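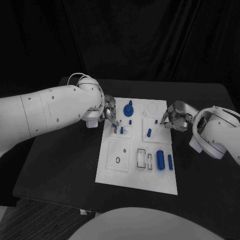 Slide 1 – Scope
Derkeck placement scheme, ages 16 to 21. Figures cover the year to December. Paid placements only; unpaid tasters are reported separately.

Slide 2 – Intake
907 applications, 300 places. Selection by lot within each district, Lindholm and Stillby. State this early, as it affects how the completion data should be read.

Slide 3 – Placement terms
18 hours a week, three weeks' induction. Employer signs the hours sheet, young person countersigns. Wages go through the Rirnetti payroll system, which needs a bank account in the applicant's own name. Care leavers without one get help to open it before the start date.

Pause. Go back to the district split if asked.

Slide 4 – Transport
Stillby has no early bus. Shifts before the first service were moved or dropped. Fares are refunded monthly – in arrears, on receipts. 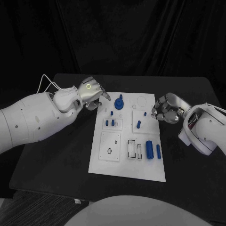 One Stillby employer wrote that monthly refunds come too late for anyone on a first wage, and asked for passes to be issued at induction. Read this out in full. The proposal is costed on the handout.

Slide 5 – Next round
Same age limits. Passes on trial in Stillby only. Forms from the Lindholm office.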